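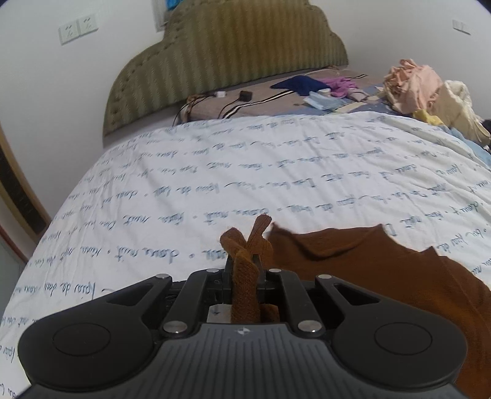 ## Unsupervised layers and shifted inputs

**kdierckx:** I trained a small stack with no labels, layer by layer, on the Bunari character set. It groups letters well when they sit in the center. Shift one by five pixels and it lands in a different group. Is my pooling too small?

**ollum_r:** Probably. What size is it?

**kdierckx:** 3 by 3, after every layer.

**ollum_r:** Go to 5 by 5 on the last two.

**goossens:** I disagree. Wide pooling will blur similar letters together. Add shifted copies to the training set first – then look at pooling.

**ollum_r:** That just hides the problem.

**kdierckx:** I'll run both tonight and post the groupings.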